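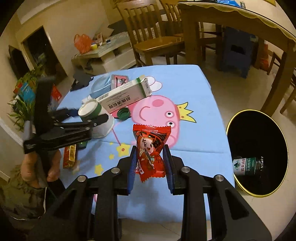 Hunter Education, Unit 4: Patterning Your Shotgun
Instructor: Morven Tosh

Every shotgun owner is sure where the gun shoots. Bring paper and we will find out.

Set up at 40 yards with a sheet at least 4 feet square. Mark an aiming point, fire one shell, and change the sheet. One shell per sheet, please. Last November a student fired three into the same paper and spent his lunch hour arguing with it.

Draw a 30-inch circle around the densest part of the pattern, wherever that landed. Count the holes inside, then divide by the number of pellets in the shell.

Worked case, from Calum Paterson's Rudd pump: 183 holes inside the circle, almost 270 pellets in the load, so 68 percent. That is close to what the books call modified. The barrel was stamped full. Barrels are optimists.

Repeat with 2 choke tubes and the same load. If you switch brands halfway through, you have tested nothing, though you will have had a nice morning.

Also note where the center of the pattern sits compared with your aiming mark. High and left is a finding – "the wind" is an excuse.

For next time: read the section on stock fit and bring your sheets, including the ugly ones.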